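Wandering monsters. I'm done rolling for them, and I think you should be too.

Ran the Sutau marsh again in March, same group, and the table in the book calls for a check every 14 minutes of travel time or whatever it is. We did it by the book. Two giant frogs. A patrol. More frogs. Four hours of play and the party was maybe a mile from where they started, out of spells and bored stiff.

The usual defense is that random encounters make the place feel alive. Do they? A frog that shows up on a die roll, fights to the death and has nothing in its pockets is a tax. My players know it's a tax. You can see them reach for the dice with that face. 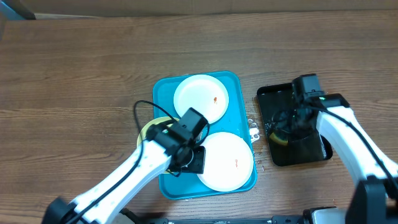

*Plates on the blue tray.*

What I want is a short list. 5 entries, all of them things that already live there and want something. The ferryman of Ullance who is owed 18 silver. The Thongsuk hunters, lost, too proud to say so. Cross one off when it happens and dont replace it. When the list is empty the road is quiet, and a quiet road is fine. Players get nervous on a quiet road anyway.

Yes, you lose surprise for the DM. I used to care about that. Less now. Most of my good improvised stuff came from a player asking a dumb question, hardly ever from the table.

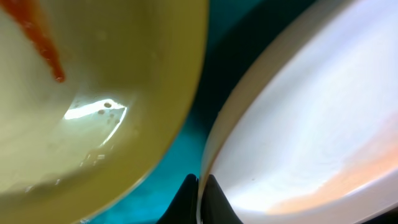 And the resource argument, the one about how wandering monsters burn torches and hit points so the dungeon has teeth. OK. True for dungeons. I'd keep a check for level one of Nustuvus, where making noise ought to cost you somthing. But overland? They camp, they heal, its morning. Nothing got burned except the evening.

If your group loves it, roll away. Some do, I've met them. Mine would take one ferryman with a grudge over any number of frogs, and next session that's what they're getting.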